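Notes on Keeping a Household Budget
13 September 2026

Since June, I have kept a written record of every household expense. The practice was recommended to me by Emiko Yagi, whose own ledger goes back many years, and I adopted her method with two changes. Entries are made each evening, and cash is recorded separately from card payments.

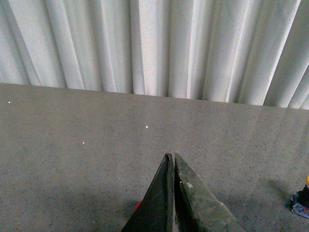

The first full month produced a grocery total of $936, well above what I had estimated. Much of the excess came from small purchases made on the way home – bread, fruit, a second carton of milk. I have since limited these visits to two each week.
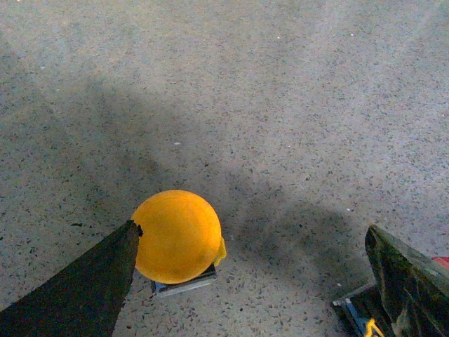

Irregular costs require a different approach. Car insurance, dental work and gifts do not fall evenly across the year, and I now set aside $30 each week toward them. Gifts for children remain the hardest to plan. An item as plain as an orange ball may cost very little, yet several birthdays in one month will exceed the allowance. The longer aim is a reserve of $3000, held in a separate account. I will report the balance when the year closes.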